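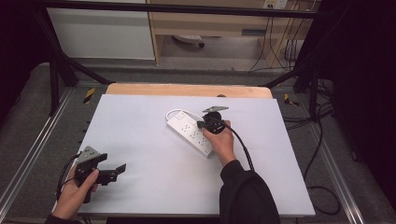 Punbridge Household Standby Power Readings

Last updated: March 4, 2020

What this is

A table of standby power readings from home electronics, one row per reading. There are 1032 rows covering 321 devices in 6 product groups. Standby here means plugged in, switched off by its own button or remote, and left alone.

Why we made it

We kept running into the claim that unplugging your chargers will make a real dent in the electric bill. The sources for it mostly quote each other. Follow the links far enough and you tend to land on a page with no meter, no method and no list of devices. We wanted readings we could check ourselves. We don't claim these settle anything.
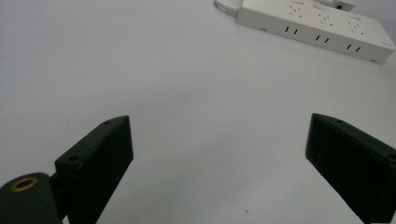 Tabletop with a white power strip near the far corner.

Files

readings.csv: device ID, product group, watts, minutes measured, meter ID
devices.csv: device ID, product group, year bought (often blank), owner notes
meters.csv: meter ID, last check against the reference load

Join on device ID. Owner notes are copied as written, spelling and all, and some of them are wrong. One says a radio "uses nothing." Its rows say otherwise.

How readings were taken

Each device was left off for ten minutes, then logged. Most readings used a Plustine plug-in meter. A smaller batch used a Hämmerli bench meter, which does better below one watt. Where both were used on the same device they often disagree at the low end, and we kept both rows. Do not average them and call it precision.

Known problems

- The devices came from people who offered them. People who worry about standby power are not a fair sample of anyone.
- 200 rows have no year bought. We left the field blank and would rather you did too.
- "Smart" devices wake up when they feel like it. A ten-minute reading can miss that completely.
- Phone chargers were measured with no phone attached. Those rows say nothing about charging.
- Anything logged as 0.0 means below what the meter could show. Treat it as unknown.

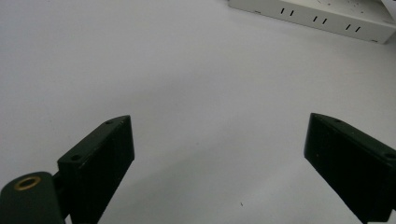

Pale work surface, evenly lit.

Please don't

Multiply a reading by the hours in a year, then by every home in the country, and put the result in a headline. We have seen this done with worse data, and the better data won't save it.

The savings calculator in the Stusteo app is not based on this table. We asked what it is based on and did not get an answer we could use.

Changes

v3: meter ID added to every row, duplicate TV rows removed
v2: split devices into their own file (December)

License

Free to reuse with credit. If you find a bad row, open an issue with the device ID and your reason.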